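第3章 夏季の設置と準備

この章では、Tilow(窓用断熱スクリーン)、Skuvlow(小型除湿機)、Sowerby(温湿度計)を一つの部屋に設置し、夏の間使うための手順を説明します。エアコンの取り付けと点検は範囲に含まれません。エアコンの説明書に従ってください。

改訂:6月27日(Skuvlowの連続排水の項を書き直しました)

3-1 設置の前に

作業は日中の明るいうちに行ってください。Tilowの位置決めでは、窓のどの部分から日が差し込むかを見る必要があります。夜間に取り付けると、側面のすき間に気づかないことがあります。

用意するもの
・プラスドライバー(Tilowに付属の短いものでも可)
・巻尺
・乾いた布と、水で固くしぼった布
・中性洗剤
・鉛筆
・踏み台(天板が水平で、滑り止めのあるもの)

部屋の準備
1. 窓際の家具を、人が横向きに立てる程度まで手前に動かします。
2. カーテンを外すか、端に寄せて束ねます。
3. 窓枠の上辺と側面を、しぼった布で拭きます。油汚れがある場合は中性洗剤を使い、そのあと水拭きをします。
4. 窓枠が完全に乾くまで待ちます。
5. コンセントの位置を確かめます。Skuvlowの電源は壁のコンセントから直接とってください。

注意:延長コードや電源タップにSkuvlowを接続しないでください。発熱や火災の原因になります。

机の上で使う小型の送風機は、この段階では片づけずに置いたままで構いません。ただし、窓枠を拭いている間は止めておきます。ほこりが舞って接着面に付くと、Tilowの受け具がはがれやすくなります。

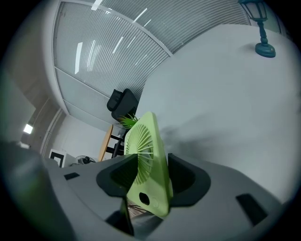 3-2 Tilowの取り付け

Tilowは窓枠の内側に取り付けるのが基本です。枠の奥行きが9cmに満たない場合は、外側取り付け用の受け具(別売)が必要になります。奥行きは、ガラス面からではなく、サッシの最も手前に出ている部分から測ってください。クレセント錠がある窓では、錠の先端から測ります。

1. 窓枠の上辺で、左右それぞれの受け具の位置に鉛筆で印を付けます。側面からの距離は左右で同じにします。
2. 受け具の裏の保護紙をはがし、印に合わせて貼ります。そのまま強く押さえてください。
3. ねじ穴にねじを入れ、ドライバーで軽く締めます。この時点では締め切らないでください。
4. スクリーンの巻き取り軸を左の受け具に差し込み、続いて右の受け具に押し込みます。「カチッ」と音がするまで押します。
5. 軸が水平になっていることを確かめ、ねじを締め切ります。
6. スクリーンをいちばん下まで引き下ろし、手を離して止まることを確かめます。
7. ゆっくり巻き上げます。斜めに巻かれる場合は、もう一度下まで下ろし、手順5に戻ってください。

賃貸住宅などでねじを使えない場合は、接着のみの取り付けもできます。その場合は貼ってから丸一日置き、そのあとで軸を差し込んでください。浴室と台所の窓では、接着のみの取り付けは行わないでください。

注意:操作コードは、お子様の手の届かない高さにまとめ、付属のクリップで留めてください。首に巻き付くと重大な事故になります。

注意:網入りガラスや複層ガラスの窓では、スクリーンをガラスに密着させないでください。ガラスの温度に差ができ、割れることがあります。ガラスの種類がわからない場合は、建物の管理会社に確認してください。

補足:Dremportシリーズのカーテンレールが付いている窓では、レールの端のふたがスクリーンの上端に当たることがあります。ふたは手で引くと外れます。外したふたは、取り外しのときに必要になるので保管してください。

3-3 Skuvlowの設置

Skuvlowは床に直接置いて使います。棚の上、布団の上、毛足の長いじゅうたんの上には置かないでください。

1. 梱包材と、タンク内の固定用テープをすべて取り除きます。
2. 本体を立てた状態で、しばらく置いておきます。横に倒して運んだ場合は、半日以上立てておいてから電源を入れてください。
3. 背面の吸い込み口と壁の間をあけます。カーテンが吸い込み口にかからない位置を選びます。
4. タンクを奥まで差し込みます。差し込みが浅いと運転が始まりません。
5. 電源プラグを差し、運転ボタンを押します。
6. 湿度の設定を「標準」にします。

タンクの容量は約3000mLです。満水になると運転が止まり、ランプが点滅します。タンクを抜くときは、両手で持ち、水平に引き出してください。片手で引き出すと水がこぼれ、床を傷めることがあります。

たまった水は飲用、加湿器、水槽などに使わないでください。

連続排水にする場合
1. 電源を切り、プラグを抜きます。
2. 背面下部のゴム栓を外します。
3. 市販のホースを差し込み、付属のバンドで留めます。
4. ホースの先を、排水口まで下り勾配になるように通します。途中に高くなる部分があると、水が本体に戻ります。
5. タンクを差し込んだまま運転を始め、しばらくしてからホースの先に水が出ていることを確かめます。

連続排水の間も、週に一度はホースの詰まりを確認してください。長期の外出中に連続排水で運転することは避けてください。

注意:暖房器具、ガスこんろ、スプレー缶の近くで使わないでください。

3-4 Sowerbyの設置と読み方

Sowerbyは、人が長くいる場所の近くで、座ったときの顔の高さに置きます。壁に掛ける場合は、外に面した壁を避けてください。

1. 背面のふたを開け、電池を入れます。
2. 表示が出たら、設置場所にそのまま置いておきます。表示が落ち着くまで数字を読まないでください。
3. 側面のスイッチで、温度の単位を摂氏に合わせます。
4. 背面の「最高/最低」ボタンを長押しし、前回の記録を消します。

置いてはいけない場所
・直射日光の当たるところ
・エアコンやSkuvlowの吹き出し口の正面
・パソコンや照明のすぐ横
・卓上の送風機の風が直接当たるところ

風が当たっていても、温度計の示す室温そのものが下がるわけではありません。涼しく感じていても、表示が高いときはエアコンを使ってください。高齢の方や乳幼児のいる部屋では、体感ではなく表示を目安にしてください。

机の上を広く使いたい場合は、送風機を体の正面から外し、手前の端か横に寄せます。コードは机の縁から垂らさず、つまずかない位置に通してください。紙を扱う作業では、風量を下げるか首振りのある機種を使います。 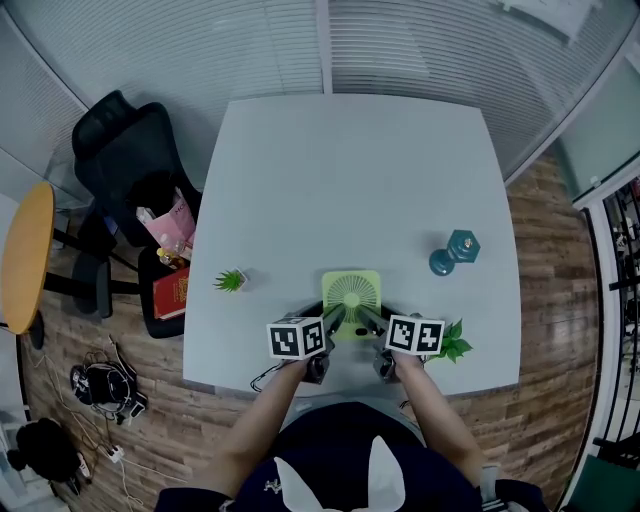 3-5 毎日の使い方

設置が終わったら、次の順で使います。

朝
1. 外の空気が涼しいうちに窓を開け、部屋の空気を入れ替えます。対角の位置にあるドアか窓も開けてください。
2. 日が差し込む前に窓を閉め、Tilowを下ろします。東向きの窓から先に下ろします。
3. Sowerbyの表示を見て、必要ならエアコンを入れます。

日中
1. Skuvlowは、エアコンの冷房と同時に使う必要はほとんどありません。湿度の表示が下がらないときだけ運転します。
2. 西向きの窓のTilowは、昼食のころまでに下ろしておきます。
3. 部屋を空けるときは、Skuvlowと卓上の送風機の電源を切ります。

夜
1. 外の空気が室内より涼しくなったら、Tilowを巻き上げて窓を開けます。窓を開けたままTilowを下ろしておくと、風であおられて受け具が外れることがあります。
2. 窓を閉めて寝る場合は、Tilowを下ろしておいて構いません。
3. Skuvlowのタンクの水を捨てます。

補足:Skuvlowは運転中に暖かい空気を出します。閉め切った小さな部屋で単独で使うと、室温が上がります。就寝中の使用はおすすめしません。

3-6 手入れ

Tilow:表面のほこりを乾いた布で払います。汚れが落ちないときは、しぼった布で軽くたたくように拭き、乾いてから巻き上げます。ぬれたまま巻くとかびが生えます。洗濯機では洗えません。

Skuvlow:吸い込み口のフィルターは2週間に一度、掃除機でほこりを吸い取ります。汚れがひどいときは水洗いし、日陰で乾かしてください。タンクは水を捨てるたびにすすぎ、ぬめりがあればやわらかいスポンジで洗います。塩素系の漂白剤は使わないでください。

Sowerby:表示部を乾いた布で拭きます。表示が薄くなったら電池を替えてください。

卓上の送風機:羽根やカバーの外し方は機種によって違います。お使いの機種の説明書を見て、電源を切ってから作業してください。

3-7 困ったとき

Tilowが途中で止まらない
軸が受け具に奥まで入っていません。3-2の手順4からやり直します。

Tilowの端から日が漏れる
内側取り付けでは、左右にわずかなすき間が残ります。気になる場合は、別売のサイドレールを使ってください。

Skuvlowのランプが点滅したまま消えない
タンクを抜き、内側の浮きが上下に動くか確かめます。浮きが引っかかっているときは、指で軽く動かしてから戻します。

Skuvlowに水がたまらない
室温が低いとき、または湿度がすでに低いときは、ほとんど水がたまりません。フィルターが詰まっていないかも確かめてください。

Sowerbyの表示が部屋の別の温度計と合わない
両方を同じ場所に並べて置き、しばらくしてから比べます。それでも大きく違うときは、電池を新しいものに替えてください。

3-8 しまうとき

翌年の3月ごろまで使わない場合は、よく晴れた日に片づけます。

1. Tilowを巻き上げ、右の受け具から先に外します。受け具は窓枠に残しておいて構いません。
2. Skuvlowのタンクを空にし、送風運転で内部を乾かします。
3. Skuvlowのフィルターを掃除し、本体に戻します。
4. Sowerbyを使わない場合は電池を抜きます。
5. Tilowは横に寝かせて、Skuvlowは立てて保管します。Skuvlowの上には物を載せないでください。

次の章では、冬季の結露対策としてのSkuvlowの使い方を説明します。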